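How to sign up for flood and power alerts in the Clanach valley, and what to prepare before you need them

Last spring the river came over the road at Drindedley in less than one night, and many of us learned about it from a neighbor knocking on the door. The alerts had been sent. Most people in our street were simply not on the list. I wrote down the steps as I did them for my own house, and later for my mother's.

Step 1. Find your zone number

The valley is divided into alert zones, and the zones do not follow the postal code. Open the county map, type your street and house number, and wait until the colored area appears. Write the number on paper. For my street it is zone 7, but the houses across the bridge have another one, so please do not copy from a friend.

Step 2. Register a phone, then a second phone

Choose "New household" and enter a cell phone number. You will receive a code by text message. The code is valid for a short time only, so keep the phone next to you. After this, go back to the same page and add a second number. It can belong to a relative who lives outside the valley. If your own battery is empty, this person can still call someone near you.

If you have only a landline, choose "Voice call" in the menu. The message is read two times and then the line closes.

Step 3. Choose which alerts you want

There are many boxes and I was tempted to mark all of them. After one week of messages about parking I removed most. I kept river level, road closure, boil water and power outage — these four are enough for a normal household.

Step 4. Save the outage page of your power company

Here in Clanach we have two companies. If your bill says Strömberg, the outage map is under "Service status". If your bill says Granow, you must first enter your customer number, and this is printed at the top right of the bill. Do it now, when the light is on. Put the page on the home screen of your phone, so that you do not have to search for it in the dark.

To report an outage by text, send the word OUT and your customer number to 1367. Do not write anything else in the message, or the system will not understand it.

Step 5. Prepare the small things

Papers and medicine should be in plastic and closed tightly at the top. I put mine in a bag, press the air out, twist the neck and then put it in a second bag.

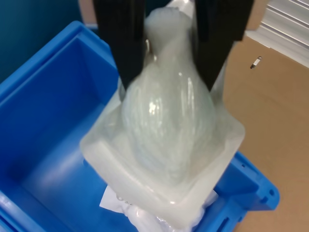
Bagged and held at the neck.

Keep the bags on a high shelf, not in the basement. Add a flashlight, a charged power bank and a printed list of phone numbers. My list has the clinic, the school, the power company and the road office.

If you take medicine that must stay cold, ask your pharmacy how long it can be outside the refrigerator. The answer is different for every product, so I will not give a number.

Step 6. Check the road before you drive

The road map shows closures in red and standing water in blue. Press the refresh button each time you open it, as the page on a phone can show 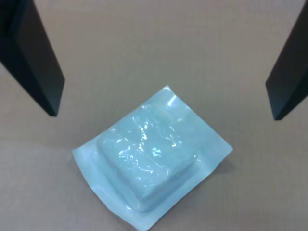

old information for a long while after you lose the signal. Look at the small time in the corner of the map. If it is more than two hours old, call the road office and ask. And if you meet water on the road, turn around, also when the car in front of you has passed.

Step 7. Do the test

The county sends a test message every year. The next one is on 14th May, in the morning. If you receive nothing by noon, open your registration and look at the line "Status". It must say "Confirmed". If it says "Pending", the code from step 2 was not entered, and you need to ask for a new one.

When you change your phone number, the old registration is not moved to the new number. You have to delete it and begin again from step 2.

Comments
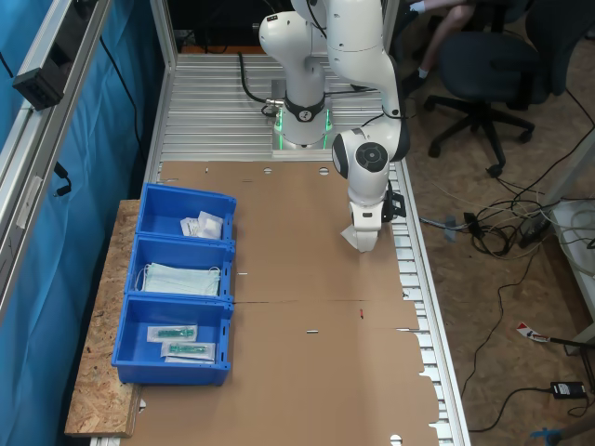
Roald Sundqvist: Thank you, I had "Pending" for a whole year and did not know it. One thing to add for step 2. If the code does not arrive, check if your phone blocks messages from short numbers. Mine did, and after I changed this setting the code came at once. For my father we used the voice call and it worked well, but he had to press 1 at the end to confirm.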